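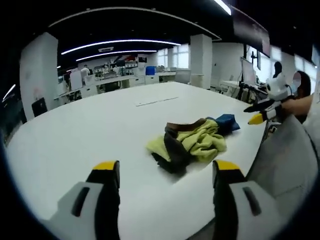
Cloths on the white table.

Notebook > Grulcombe > Motion seating

January, 4:10 p.m.

Teodoro's claim that the Grimshaw seat bases "track the film to the frame" still bothers me. Ran the Rornham test reel again, 105 cues, motion file as delivered. Late on 3 of them, all in the chase. He says that's the player. Maybe, but he said the same about the old player.

Lag on the worst cue was 200 ms. The brochure has no number for lag at all – I looked twice.

Wind and scent units not tested. Ninunier want a yes from us before they book the second auditorium, and I don't see how one reel gets them there. Base 2 has 3470 cycles on it and already clicks on the down stroke.

To do: swap players, same reel, same row. T. Moya to send the raw cue log, unedited this time.

Filed under: Cinema tech, Seat tests

We use cookies to remember your settings. Accept | Manage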